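1 Nov 2021

Day off today, so I finally got to the hardware. It has been in coffee cans and a shoe box since we moved to Sandum, and every time I need a screw I tip the whole lot out and pick through it. Started after breakfast, radio on, rain most of the morning.
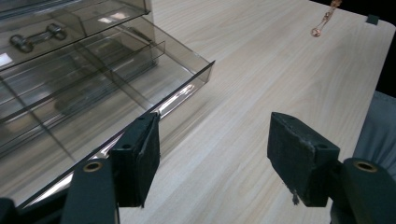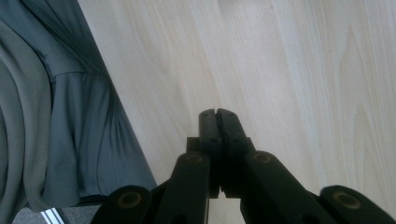
Sorting day. The drawers are in the first one.

The organizer is the smoky-gray plastic kind with dividers. I ordered it from Fitzsimmons in October and it sat in its box for two weeks. It cost 39 dollars with shipping, more than I wanted to pay, but the ones at the discount store had drawers that stuck. You can see what is in each drawer without opening it, more or less. Small dark things still look alike through the tint.

The long metal piece with a loop at each end went in the upper drawer. I think it came off the old shed door on Flultov Road. There is no shed here to put it on. I kept it anyway.

Wood screws took the longest. I sorted by length first and then by head, and that was the wrong way around, so I did half of them again. Bought a box of 100 last spring and have hardly used any, because I could never find the box. It was under the sink. Washers and nuts went together for now. Picture hooks, cup hooks and the little brass pins have their own section. Anything rusty went in the trash, along with three keys that fit nothing in this house.

Lunch at one, leftover soup. Then back to it until the light went, which comes early now.

Did not get to the electrical stuff – fuses, wire nuts, the bag of outlet covers. That needs a separate box and I don't want it mixed in. There is a Grusedus cabinet in the catalog that would hold all of it, but it is made for a real workshop and priced that way. A second small organizer would do.

Need to make labels. I have the tape but the pen was dry. Also need felt pads for under the organizer so it doesn't mark the table.

The furnace man called back around four and can come Thursday morning. I gave him the model number off the plate. The water meter reads 949, wrote it on the pad by the phone. Must send that in before the end of the week.

Walked to the mailbox and back after supper. Rain had stopped. Back to work tomorrow.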